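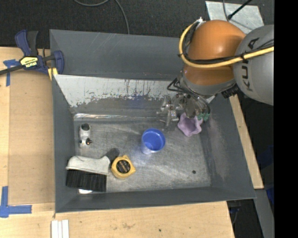
Most missed picks in a home or shop bin-picking setup come from the software settings, and you can fix a good share of them without touching the arm. Start with the background. A bare metal floor throws reflections, and the depth map fills with holes wherever the light bounces. With a mix like a blue cup, a yellow tape measure and a hand brush on scuffed metal, the cup is the one to watch, as pale reflections show up both inside it and on the floor next to it. Take two exposures, one short and one long, and merge them before you segment.

Save an empty-bin scan every morning. Subtract it from the live cloud and throw away anything within 2 mm of the floor. Old scratches and dark spots then drop out by themselves. If you clean the bin, scan it again.

Model the walls as solid planes in the planner, and make them a little thicker than they are. Objects lying at the foot of a slanted wall cause the most collisions. Give the planner a second approach angle for those, tilted away from the wall, and let it skip the object if neither angle clears.

Add the cables to the collision model. A chain of fat capsules along the wrist is enough. Ifeoma Ajayi left hers out and lost a connector the first week.

Clamps count too. Anything that holds the bin down and sticks up past the rim needs a box around it in the planning file.

Put tape on the bench at the corners of the bin. When the bin gets bumped, push it back to the tape, then run the short calibration before you trust the old one.

For brushes, grasp the body or the grip and mask out the bristles. They scan as a solid block and then give way under the fingers. Jinlong Han does this with a simple label in Sernness, and his last run of 100 picks had 97 good ones.

Keep the logs. One folder per day, with the cloud, the chosen grasp and the result. Ours has over 875 picks in it for January, and it is the first place to look when a setting change makes things worse.

14 shares
6 comments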